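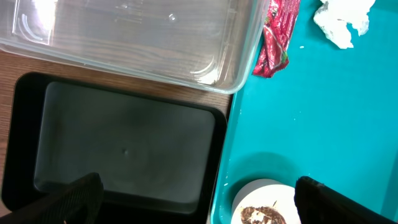

Takeout Containers and Trays: Your Questions

We get a lot of mail about plastic food containers, most of it from people clearing the table after a meal and wondering what is worth keeping. These are the questions that come up most often at Arorwood.

Can I wash and reuse clear plastic containers?

It depends on how they are made. Thin, clear ones are usually meant for cold food and go soft in hot water. Wash them by hand in lukewarm water with a little dish soap. Don't put them in the dishwasher unless the bottom says you can.

What about black trays?

Many of them will take more heat than the clear kind, but color alone doesn't tell you that. Check the underside for a microwave symbol. If there isn't one, move the food to a plate before you heat it.

Do I have to wash everything before recycling?

Scrape it and give it a quick rinse. A smear of sauce is fine at most sorting plants. A layer of rice is not.

Will my town take black plastic?

Maybe not. Some sorting equipment has trouble reading dark plastic, so a number of towns leave it off their lists. Look up your own before you fill the bin.

Where do snack wrappers go?

In the trash, in most places. Shake the crumbs out of the tray at the same time – they stick once they get damp.

How do I clean a colored serving tray?

Wipe it with a soft cloth and warm soapy water, then run a corner of the cloth along the inside of the rim. Skip scouring pads. Scratches show up badly on bright colors.

Is it OK to leave plastic containers on a wooden table?

Yes, if they are dry underneath and not hot. Water trapped under a flat bottom can leave a pale ring. For hot food, use a mat.

How many should I keep?

We keep 7 containers and 4 trays in one drawer, stacked by size. Anything cracked goes out.

How long can I store leftovers in them?

Three to four days in the refrigerator for most cooked dishes. The container needs a lid that closes all the way. If yours has lost its lid, use something else.

Page last updated October 2019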